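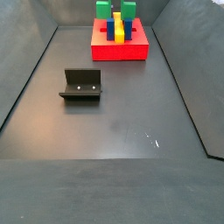
Darren Birkett wants to know why, if the whole point is that the machine learns by itself, I've spent most of April doing its homework for it. He left this under my last post, along with the suggestion that a person with a screwdriver and an afternoon could write down the steps and be finished. Fair enough, Darren. I have had the same thought, usually with one hand on the e-stop and the other around a cold coffee.

So, a longer answer than the comment box would take.

The task is a small one. There's a red base with a cross-shaped slot in the top, and there are colored blocks that stand up in it. Yellow goes in the middle, blue either side of it, green behind. There's a black bracket that shares the bin with them, and it gets its own jobs on other days. A four-year-old would do the blocks once, maybe twice, and then ask for a snack. I have now done them enough times that I see the cross when I close my eyes.

You can write down the steps, and I did. That was the Bloxham version, named after the road I was living on when I had more confidence. It was a script: go to this spot, close, lift, go to that spot, lower, open. It worked beautifully as long as every block was exactly where the script believed it was. Move the yellow one by the width of a pencil and the arm would close on air, carry the air across the bin with great care, and install it in the slot.

The new version, which I'm calling Alix because I had to type something in the folder name, gets no steps. It gets examples. I drive the arm with the leader handles, the cameras record, the joint angles record, and at the end there's a file that says, in effect, "when the world looked like this, the human did that." Collect enough files and the model is supposed to work out what I was up to.

The catch is that it works out what I was up to. All of it.

My first batch was 200 demonstrations. I was proud of that batch. I did it over nine evenings with a podcast going, and I got quick. I trained on it overnight, came down in the morning, set out the blocks, hit go, and watched the arm travel to just above the yellow block and stop. It hung there. Then it drifted left a bit. Then it hung there some more. It looked like a man who has walked into the kitchen and forgotten what for.

I spent two days blaming the learning rate. Then I sat down and watched the recordings, which I'd recommend to anyone, in the way I'd recommend hearing your own voicemail greeting. In file after file I bring the gripper over the block and pause. Sometimes it's to sip the coffee. Sometimes I'm clearly listening to the podcast. The model had studied a great many hours of me and concluded that hovering was the job.

I went through the lot and threw out every run with a long dead stretch in it, every run where I bumped the base and pretended I hadn't, and every run where I'd started recording before I was ready. That left 81. Reece Catterall tells me this is a good survival rate, and then laughs in a way I don't care for.

Some things I changed for the second batch, in no order at all.

I stopped putting the blocks in the same places. I'd have sworn I was mixing it up the first time. I plotted the starting positions and they made two neat little clumps, one for where my right hand naturally drops things and one for where I put things when I'm trying to be random. Now I have a sheet of paper with a grid on it and I roll dice. It feels ridiculous. The clumps are gone.

I picked an order and stuck to it. In the first batch I sometimes did yellow first and sometimes a blue, depending on mood. If you average a person who goes left and a person who goes right, you get a robot that goes straight down the middle and hits the base. There are cleverer models that can hold both options in their heads, and I may get to them, but it cost me nothing to make up my mind.

I started recording mistakes on purpose. I resisted this one longest because it offended me. If every example is a clean one, the model has never seen a block leaning, or a grip that's a bit low, and the first time it meets one it has no idea what comes next. So now every so often I go in crooked, let the block catch on the edge of the slot, then back off, straighten up and try again. The backing off is the valuable part. I'm quite good at going in crooked.

I fixed the lamp. The bin is dark gray all over, walls and floor, which I chose because I thought the colors would stand out against it, and they do. But I had a warm desk lamp that I'd nudge every time I leaned over, so the color of the light wandered from evening to evening. A bit of variety in lighting is supposed to be good for the model. The trouble was that mine lined up with how tired I was. The late files were all sloppy, so I'd more or less taught it that the lamp being pushed back meant it was time to be sloppy. The lamp is now held on with a hose clamp.

I also stopped repainting and cleaning the bin between sessions. It picks up scuffs. There's a fleck or two of something on the floor that I used to wipe at, and then I'd find another one. I've decided flecks are part of life and the model can learn about them with the rest of us.

What I haven't solved is the notes. Every run is supposed to get a line: good, bad, what went wrong. My system for this was a text file called notes, followed by a text file called notes2, followed by writing on my hand. Reece uses a little labeling tool called Trudine, which makes you pick an outcome before it'll save the recording, and I've been using that for the past week. I hate being made to choose. Was that a success? The green one's in, but it's in like a shirt tucked in by someone else. Trudine has no button for that. I asked Reece what he does and he said he marks it as a failure and moves on with his life, and I've been doing that too, with some grieving.

Also unsolved: the left gripper finger, which is developing an opinion about friction. I ordered replacement pads from Sturard and they came in a box large enough for a toaster. They're grippier than the old ones. I now have to decide whether the files made with the old pads and the files made with the new pads belong in the same pile. I suspect they do. I've been putting off checking.

Anyway, Darren, to get back to you. The steps-and-screwdriver approach is quicker right up to the point where you want anything to be different. Swap the base, move the bin, add the bracket to the job, and you're writing steps again. With examples you're doing homework again, I grant you, but the pile you already have still counts for something. At least that's the theory, and I'd like to be further along before I'm rude about your afternoon.

Where it stands: the current model will place the yellow block most of the time, and the first blue one a lot of the time. The second blue is where it goes to pieces, I think because by then its own hand is blocking the camera's view of the slot. I've ordered a bracket to get the side camera up another few inches. The greens it approaches with real enthusiasm and no plan.

Next batch starts once the pads have bedded in. If anyone's got a trick for keeping their attention through a couple of hours of putting the same blocks in the same hole, leave it in the comments. I've given up the podcast. I've tried music, and I speed up in the choruses, and yes, it shows in the data.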